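Jillbridge residence adds bedside tidying to room preparation program

Residents and housekeeping staff at the Plonholm student residence in Jillbridge will follow a new routine for bedside tables beginning in November, the residence office announced this week.

The routine forms part of a wider room preparation program managed by Zwahlen Accommodation Services. It applies to all 111 furnished rooms in the building and covers the small items most often left in disorder between stays -- charging cables, pens, glassware and paper goods.

Under the guidelines, cables are to be coiled by hand into a loose loop and must not be wound tightly around a plug. A divided desk organizer is to stand toward the back of the table, against the wall, with paper towels folded upright in one of its compartments. Glassware is to be kept to one side so that the front of the table remains free for use.

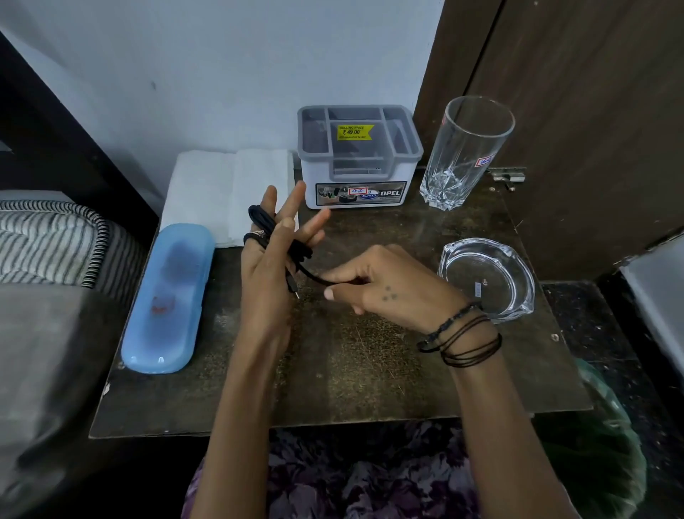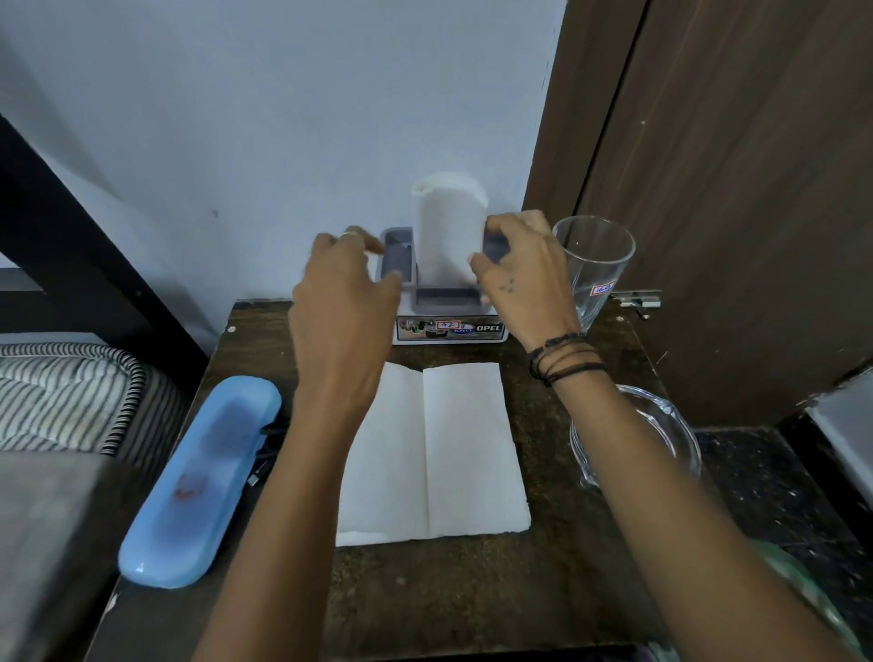
A bedside table and a JOYO Opel organizer at the Plonholm residence.

The residence office said the steps are expected to take no longer than 15 minutes per room. They are to be completed before the linen is changed, and again at the end of each term for rooms that remain occupied.

Funding of $3091 has been set aside for organizers, tumblers and replacement paper goods. Older wooden tables will be kept in service where the drawers and legs are sound, and marks on the tabletop will not be treated as grounds for replacement. Tables found to be unsteady will be moved to the ground floor workshop for repair.

The program was first tried last winter at the Sulia annex, a smaller building on the same property. Following that trial, the office shortened the written instructions to a single page and removed a requirement that every item be stored in a drawer.

Printed copies of the guidelines are available at the front desk. Residents who would prefer that their bedside table be left as it is may leave a note with the desk before noon on Saturday.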